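Tromby Users > Hardware and Maintenance > Two-arm cell, gripper cable keeps snagging

viltden_sofia
Posted 11/3/20
Looking for advice on cable routing. We run one Tromby two-arm cell on tabletop work, mostly bowls, with the odd cloth pick. Left arm has been fine. The right arm has thrown a gripper communication fault 12 times since January, nearly always with the forearm stretched out toward the middle of the table. Power cycling clears it. I swapped the cable once and got about 50 hours before it came back. The left gripper cable goes over the top of the arm in a loop. The right one comes out underneath and hangs. 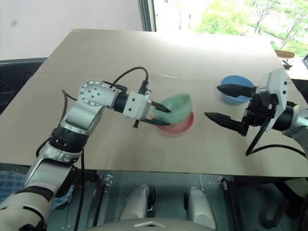 Re: Two-arm cell, gripper cable keeps snagging

wmahrous
That hanging cable is your fault code. When the arm reaches out, the weight pulls on the connector at the housing. Put it over the top like the left one, leave slack at the wrist, and clamp it to the link. Hook and loop straps, no zip ties. Zip ties cut into the jacket.

premach_pete
Disagree on going over the top. On the right arm the wrist rolls the other way for most side grasps, and a top loop gets wound up. I'd keep it underneath, shorten it, and add strain relief at the housing. We have two cells set up like that at Premach and haven't lost a cable.

wmahrous
Depends on how far she rolls. Sofia, what are your wrist limits?

viltden_sofia
Software limit is 190 degrees on both wrists. We rarely get near it. Pornthip checked the connector with a meter and it reads fine at rest, but she could make it drop out by pulling down on the cable.

dcozma
Then it's the connector or the crimp, and rerouting only hides it. Replace the pigtail first. Also check how much cable ends up on the table when the arm is low. Ours got dragged into the work area and moved parts before anyone noticed.

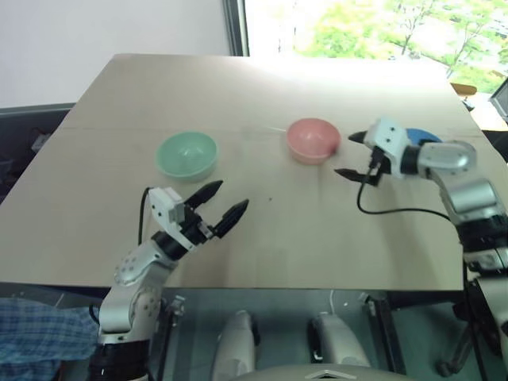

viltden_sofia
I hadn't thought about the table. We set the home pose low so the grippers start close to the bowls, and Chaiwat doesn't want to raise it because every taught position is measured from there. But Delia has a point: with the right arm down at the bowls, the cable drops onto the tabletop and curves back along it toward the base. That's a lot more length than the move needs. I've ordered 2 pigtails and a bag of P-clips.

premach_pete
So shorten it. You don't need to touch the home pose for that.

wmahrous
Shorten it too much and you'll rip it out the first time somebody jogs the arm by hand to full reach. Move the arm to its longest reach with power off, mark the cable there, add a hand's width, then clamp. After that run the wrist to both limits at slow speed and watch the loop.

viltden_sofia
Will do it in that order, pigtail first. I'll leave it underneath for now and try the top route if it faults again.

dcozma
Write down the hours when you swap it. Pennington will ask for them if you send the old one back.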